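Ticket 71: Left arm will not pick up a can lying on its side
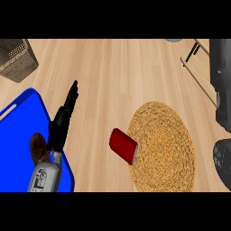 Koval Home Chores Group, Simulation Support

Opened by: Lakshmi Raju
Assigned to: Dolores Dvorak
Date opened: 26 February 2023
Status: Open, workaround in place
Software: Pledico planner, Ronditz floor pack

Problem as reported
The job is floor tidying in the simulated living room. The left arm should take the red can off the floor and put it in the blue tray. With the can standing up this works. With the can on its side and one end over the woven mat, the arm stops with the gripper open above bare floor and the planner returns "no grasp found." No collision is logged. The right arm is parked and has no task.

Log

Lakshmi: Ran 300 starts overnight with the can lying down, angle changed each time. When the whole can is on the wood, most runs finish. When the silver rim end is over the mat, almost all of them stop before the descent. Logs attached.

Dolores: Please turn off the mat and rerun the bad starts. Leave the basket and the furniture where they are.

Lakshmi: Done. Mat off, all but 2 of the bad starts complete. Those 2 are reach limits and I have moved them to their own ticket.

Dolores: Then it is the mat. The floor pack gives it a collision shape that is a flat disc, thicker than the mat looks. The planner thinks the low end of the can is sunk into something solid and throws out every side grasp. I set the disc thinner on my copy and the arm goes down and closes on the can.

Lakshmi: Confirmed here. It does slip if the fingers close near the rim. Grasping at the middle of the can is fine.

Workaround
Use the thin mat setting and limit grasps to the middle third of the can. Do not delete the mat from the room. People have mats.

Still to do
Ask the Ronditz maintainers for a corrected mat shape. Rerun the full set after that.

Note for the Cletico review
They asked in January whether tidying a floor can be called done. My answer is no. Upright objects on bare wood, yes. A can that has tipped over onto a mat is an ordinary thing to find in a house, and we needed a hand-set value to get past it. All of this is simulation as well, and we have no numbers from a real floor. Please do not list it as finished. D. Dvorak

Koval Simulation Support | Reply to this ticket to reach the assignee | Back to top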